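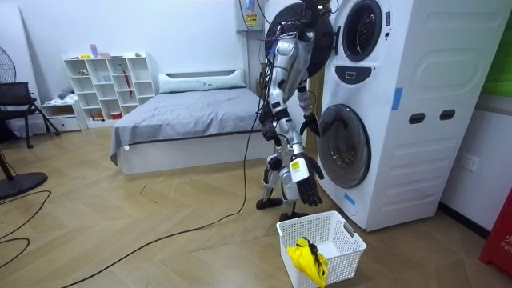 Humanoid robot at a stacked washer-dryer, one hand at the lower door.

Managing Replies to Your Wedding Invitations
Posted 3/6/21 by Aniela Baran

Couples who write to this blog ask about replies more often than any other part of the invitation process. The following guidance reflects my own practice and the experience of my colleague Randa Semaan, with whom I have planned weddings for several years. It applies to printed and electronic invitations alike.

Setting the reply date

The reply date should be fixed before the invitations are ordered. Begin with the date on which your caterer requires a final number and work backward. A venue such as Priletti, where we hold many of our receptions, asks for that number 22 days before the event. In that case the date printed on the card should fall at least a week earlier. Couples who print the caterer's own deadline on the card leave themselves no time to contact guests who have not answered.

Please state the date in full. "Kindly reply by the first of June" is clear to every reader. "Please let us know soon" is not a deadline, and guests will not treat it as one.

What the card should ask

A reply card needs a line for names, a choice between accepting and declining, and, where the meal is plated, a choice of main course. Dietary needs deserve a line of their own. Song requests, travel plans and hotel details are better collected on a website or in a later message, as a crowded card is often returned half complete.

Where an invitation covers only certain members of a household, write those names on the card before it is mailed. The phrase "and guest" should be used only when the couple is content to welcome whoever is brought. Randa recommends penciling a small number on the back of each card, matched to the guest list. Every season a few cards come back with no name at all, and the number settles the question at once.

Keeping the record

One person should hold the master list. Two lists kept by two people will differ within days, however careful both may be. At the Asano wedding the couple invited 200 guests and kept separate spreadsheets - one for each family - and 5 people appeared on both with different answers. The matter was resolved, but it required an evening of telephone calls in a week that was already full.

Record each reply on the day it arrives, including those given in conversation. A cousin who says "of course we will be there" at a family dinner should still be asked to return the card.

Contacting guests who have not answered

Allow three days after the reply date, then telephone or write to each remaining household. A suitable message reads: "We are completing our numbers for the caterer and would be glad to know whether you are able to join us." No apology is needed, and no reproach should be offered. Parents on either side may take the calls to their own relatives, provided that the results go to the keeper of the list.

If a second message also goes unanswered, record the household as declining and tell them so politely in writing.

Late changes

Guests do withdraw after accepting, and illness or work is generally the cause. Thank them for letting you know and amend the seating plan. A second round of invitations may be sent to fill the places, but it should go out well before the reply date. An invitation received the week before a wedding is easily understood for what it is.

Questions on seating plans will be taken up in the next post.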